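Séance 3 : les corvées, ou pourquoi la machine cale devant l'évier

Notes de cours, version relue après la séance. Module « Automatisation du geste », parcours Notura, groupe du matin. Celles et ceux qui étaient absents en mars pour les deux premières séances : récupérez d'abord les notes sur les préhenseurs, sinon le vocabulaire va vous manquer.

Je reprends là où on s'était arrêtés, avec la question de Fabrice Ferrand en fin de séance 2 : « mais enfin, est-ce que ça marche, oui ou non ? » Réponse courte : ça dépend de quoi on parle, et je sais que c'est agaçant. Réponse longue : les pages qui suivent.

1. Ce qu'on sait faire

À l'atelier, quand la pièce est rigide, qu'elle arrive toujours dans la même position et que l'éclairage ne bouge pas, on sait faire. On sait faire depuis longtemps, même. La ligne de conditionnement de chez Mallet, que certains d'entre vous ont visitée, prend un flacon, le pose, prend le suivant, et elle se fiche complètement de savoir ce qu'est un flacon. Elle connaît une position, une ouverture de pince, un effort de serrage. Décalez le convoyeur de 3 centimètres et vous verrez ce qui se passe (ne le faites pas, je me suis déjà fait enguirlander une fois).

À la maison, rien de tout ça. Les objets traînent, ils se cachent les uns les autres, on les a achetés pour leur couleur et pas pour leur prise. Et surtout personne ne vous donne le cahier des charges ! Quand je dis « range la table » à mon fils, il sait que ça veut dire mettre les couverts dans le lave-vaisselle et laisser le journal de sa mère tranquille. Allez écrire ça.

2. La tâche du jour : essuyer une gourde

J'ai choisi volontairement une tâche bête. Vous avez une gourde isotherme ouverte, une serviette éponge, une table. Il faut passer la serviette sur l'épaule de la gourde et autour du col. Un enfant de six ans le fait en regardant ailleurs.

Décomposons quand même, comme on l'a fait en séance 1 avec la vis et l'écrou :

a) repérer la gourde et décider par où on la prend ;
b) la tenir sans la renverser et sans la marquer ;
c) attraper un morceau de serviette, pas toute la serviette ;
d) amener le tissu au contact et appuyer juste ce qu'il faut ;
e) suivre la forme, en particulier les filets du col ;
f) décider que c'est fini.

Le point b, on s'en sort. Le corps est à peu près un cylindre, il est rigide, deux doigts garnis d'un matériau qui accroche suffisent. L'épaule arrondie complique un peu, parce que la surface fuit vers le haut et que la pince a tendance à glisser si on serre trop haut. L'anse peut gêner aussi.

Le point c, c'est une autre paire de manches. Un tissu éponge n'a pas de forme. Enfin si, il en a une, mais elle change dès qu'on le touche, et la forme qu'il avait quand la caméra l'a regardé n'est plus celle qu'il a quand les doigts se ferment. Donc planifier une prise « au bon endroit » n'a pas beaucoup de sens, on attrape ce qui vient et on fait avec. Nous aussi d'ailleurs, regardez vos mains la prochaine fois que vous sortez un torchon du tiroir.

Et pour le point f, je vous laisse chercher. À quoi reconnaît-on qu'une gourde est bien essuyée ? À l'œil, sur de l'inox brillant, bon courage.

Gourde, serviette, pinces tenues à la main :

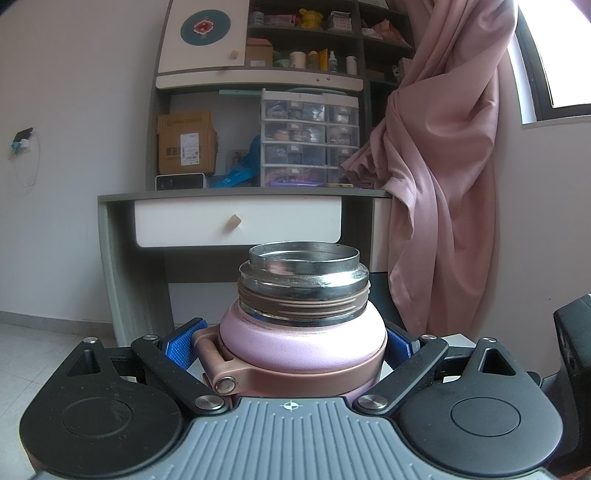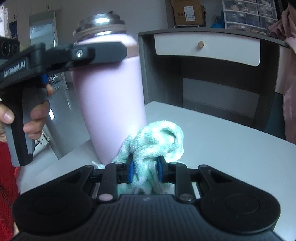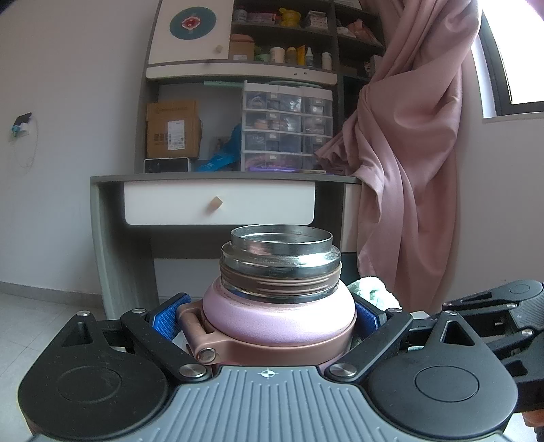
Jacqueline Collet trouve que je charge la barque : pour elle, une machine à qui on demanderait seulement de tenir la gourde pendant qu'une personne essuie rendrait déjà service, à commencer par ceux qui n'ont qu'une main valide, et on a tort de juger toute la chaîne sur son dernier maillon.

Elle a raison et j'ai réécrit le paragraphe 4 à cause d'elle. Je garde mon pessimisme sur le tissu, par contre.

3. Pourquoi on passe par la main humaine

Question qui revient chaque année : pourquoi ne pas programmer le robot, tout simplement ? Essayez d'écrire la règle pour « appuyer juste ce qu'il faut ». Vous allez commencer par une valeur d'effort, puis ajouter une exception pour le col, puis une pour l'anse, puis une pour la serviette qui fait un pli, et au bout de 30 exceptions vous aurez un programme qui essuie cette gourde-là, avec cette serviette-là.

L'autre voie consiste à faire exécuter le geste par quelqu'un qui tient la pince, à enregistrer ce que la pince voit et comment elle bouge, puis à entraîner un modèle là-dessus. L'avantage saute aux yeux : la personne sent quand ça glisse et corrige sans y penser. L'inconvénient se voit moins. Ce que la personne sent dans son poignet, la caméra ne l'enregistre pas. On récupère la correction sans la raison de la correction, et le modèle doit deviner.

Deuxième souci, le point de vue. Une caméra fixée sur la pince voit très bien ce qu'il y a entre les doigts, et la pince elle-même lui bouche une bonne partie du reste. Quand on travaille à deux pinces, chacune peut en plus masquer ce que fait l'autre. Pensez-y avant de me proposer des projets à quatre bras (je vous connais).

Combien faut-il de démonstrations ? Dans notre petit essai interne, le projet Rirel, on en avait environ 1 000 pour une seule tâche, plier un torchon en deux. Le résultat était correct sur le torchon de l'essai. Avec une serviette plus épaisse, le pli partait de travers une fois sur deux. Ne généralisez pas à partir de ça, c'était un essai de couloir, avec du matériel fatigué et moi aux commandes.

4. Alors, oui ou non ?

Je vous propose de ranger les tâches selon deux questions. L'objet change-t-il de forme quand on le touche ? Et que coûte une erreur ?

Objet rigide, erreur sans gravité : déplacer une boîte, empiler des bacs, tenir une gourde debout. On y est, ou presque, y compris hors de l'atelier. C'est là que la remarque de Jacqueline tombe juste, l'assistance partielle a plus d'avenir proche que le majordome.

Objet rigide, erreur coûteuse : sortir des verres du lave-vaisselle. Faisable en démonstration, beaucoup moins drôle quand c'est votre vaisselle.

Objet souple, erreur sans gravité : jeter du linge dans une panière, passer un chiffon sur un plan de travail bien dégagé. Ça progresse vite et ça me surprend, je l'avoue.

Objet souple, erreur coûteuse : repasser une chemise, changer une housse de couette, habiller quelqu'un. Pour moi, pas encore. Chez Trornemberg ils sont plus optimistes, leur ingénieure est venue nous le dire l'an dernier et elle a été très convaincante jusqu'au moment où je lui ai demandé combien de temps prenait la housse.

La durée, justement. Dans toutes les vidéos que vous m'enverrez, regardez d'abord si c'est accéléré. Ensuite, cherchez les coupures. Ensuite, demandez-vous qui a posé les objets avant le début, et qui les remet en place après. À l'atelier on appelle ça le temps de préparation et on le compte dans le prix de revient. À la maison personne ne le compte, et c'est souvent lui qui mange tout le bénéfice.

5. À préparer pour la prochaine fois

Par deux. Choisissez une corvée chez vous ou sur votre lieu de stage, et décomposez-la en étapes comme au point 2. Limitez-vous à 9 étapes. Au-delà, coupez la tâche.

Pour chaque étape, notez ce qu'il faut voir, ce qu'il faut sentir, et comment on sait que l'étape est terminée. Si vous ne trouvez rien à mettre pour la dernière colonne, laissez vide et on en parle ensemble.

Puis faites la tâche avec une pince de cuisine dans chaque main (vraiment, faites-le, ne l'imaginez pas). Marquez les étapes où vous avez triché en vous aidant du coude, de la hanche ou du bord de la table. Fabrice a déjà réservé les chaussettes, prenez autre chose.

Une page suffit, à déposer avant la séance 4. Et rapportez-moi les rallonges de la salle de TP, il en manque encore.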